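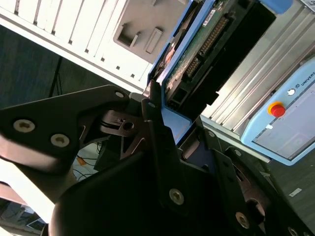
Comparing two grippers for hard drive removal
Project report, robotics lab course, March

I picked this project because I had already taken apart way too many old desktops by hand and figured a robot arm could do at least one step of it. The step I chose was the hard drive: grab it, get it out of the cage, set it down without bending anything.

I had 2 grippers to try. The Durside is the big heavy one with thick fingers, and the Runow is lighter and has softer pads. Both got the same arm and the same waypoints, taught by hand on the pendant (this took forever!). Total over the whole project was 600 tries, split evenly, and I threw out the first evening because I'd set the tool offset wrong and every grasp was landing too far toward the connector. 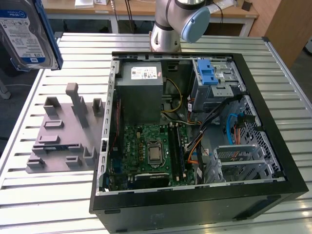 Figure 2. Work table with the open tower, the fixture plate on the left and the drive in the air.

The Durside won on holding power, no contest. Once it had the drive it didn't let it rotate, even when I bumped the speed up. What it was bad at was getting in there: those fingers need room, and the space next to the cage is tight. The Runow slid in much more easily but let the drive sag, so I'd get a nice pick and then a crooked placement. I tried 3 finger spacings on it and the middle one was best, though still not great.

I also swapped the Kurek controller for the Gerkholm for a while. The Gerkholm felt smoother on slow moves, but its force readings jumped around enough that I went back.

If I keep going next semester I want to print narrower fingertips for the Durside and rerun the cage approach. Log files are in the shared folder, the good ones start at run 933 (the numbering carries over from the last group).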